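Encombe Allotments & Kitchen Forum
Posted 13th March by kazimiera_g

Oiling bamboo boards – is it worth the bother?

I've had the same bamboo chopping board for more than 6 years and my sister-in-law told me at the weekend I've been looking after it all wrong. I wash it with hot water and washing-up liquid, stand it on its edge and forget about it. She says it wants oiling every month, or it'll split down the middle. Mine hasn't split! It's gone a bit furry at one corner, I'll give her that, but I do cut an awful lot of beetroot on it. Do any of you bother with oil, and if so which one?

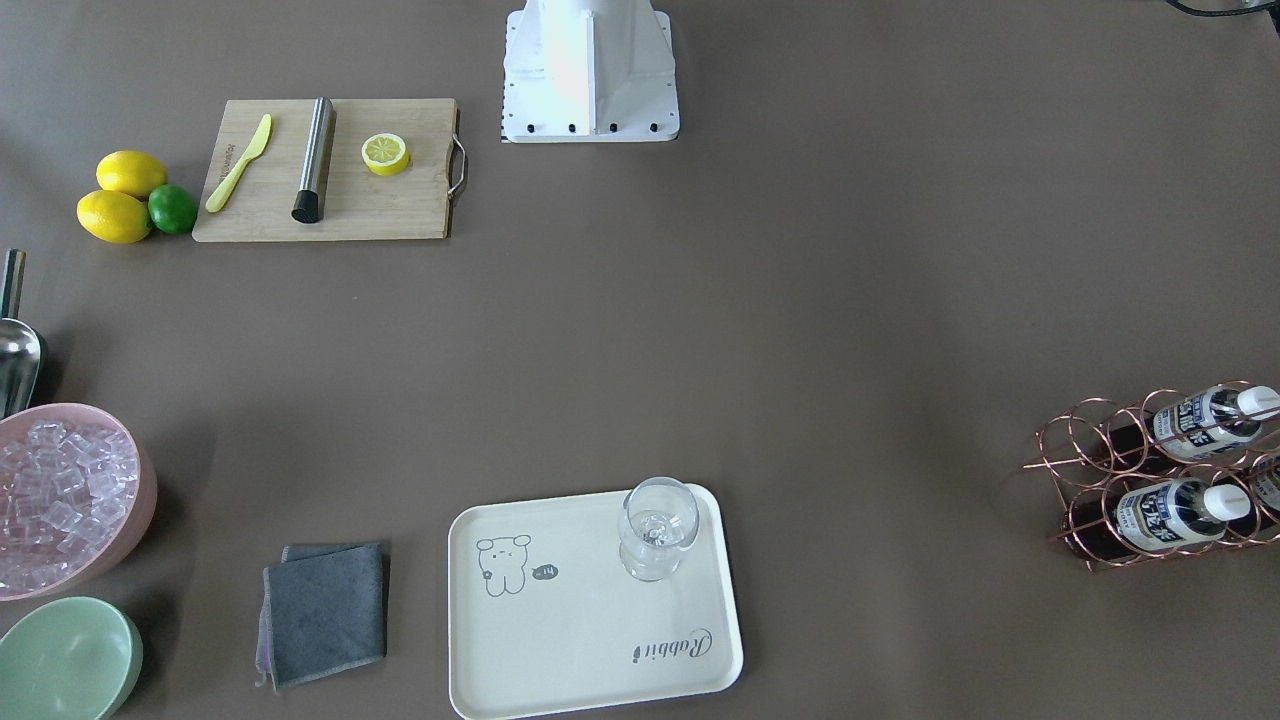
I had a go with sunflower oil years ago and it went sticky and smelt like an old chip pan, so I'm not keen to try that again.

YaeArai wrote:
Never sunflower! It goes rancid. You want food-safe mineral oil from the chemist, a 300 ml bottle lasts me ages. Warm the board by the radiator first, rub it in with an old sock, leave it overnight and wipe off what's left. I do mine in June and again before Christmas and that's plenty.

kenta_e wrote:
Have to disagree with Yae, sorry. Bamboo is a grass and it's mostly glue and hard fibre once it's made into a board, so it hardly drinks any oil at all. I did one side of mine and left the other for a whole year and couldn't tell which was which. Keep it out of the dishwasher and dry it properly, job done.

YaeArai wrote:
Well, mine looks lovely and yours is probably grey, Kenta.

kenta_e wrote:
It's a bit grey.

Hatsue K wrote:
I'm somewhere in the middle. I don't oil for looks, but beetroot and turmeric do wipe off easier if I have. For the furry corner, fine sandpaper along the grain, rinse, let it dry, sand again. Takes 10 minutes. And hang it up if it's got a handle, the air gets to both sides then.

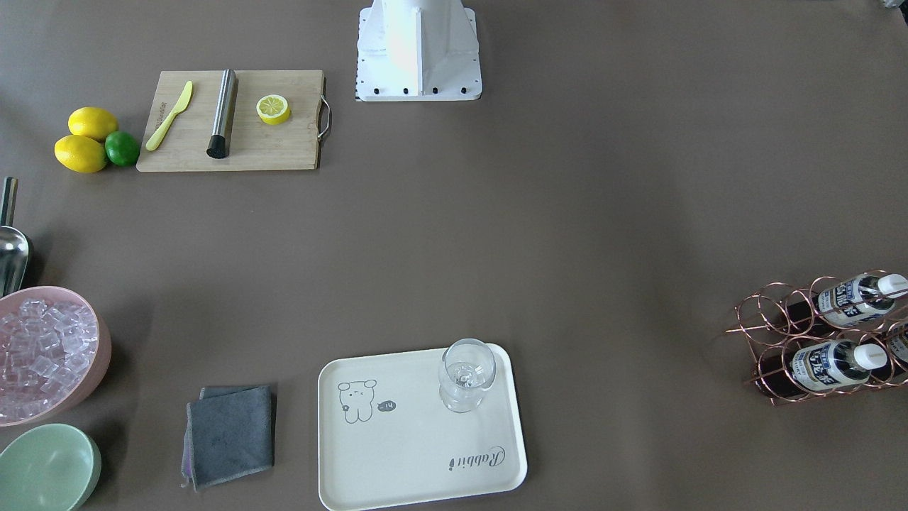
Filed under: Kitchen > Boards, knives & sharpening

kazimiera_g wrote:
Thanks all. Sandpaper it is, and I might try the chemist's oil on one side only – like Kenta did – and report back. Not telling my sister-in-law either way.

Comments (2)

Shengli Fang: Lemon and coarse salt for onion smells, works a treat on mine.

stastov_sid: Does any of this go for beech as well? I've got a big old one from my nan.

We use cookies to keep you logged in. Accept | Manage settings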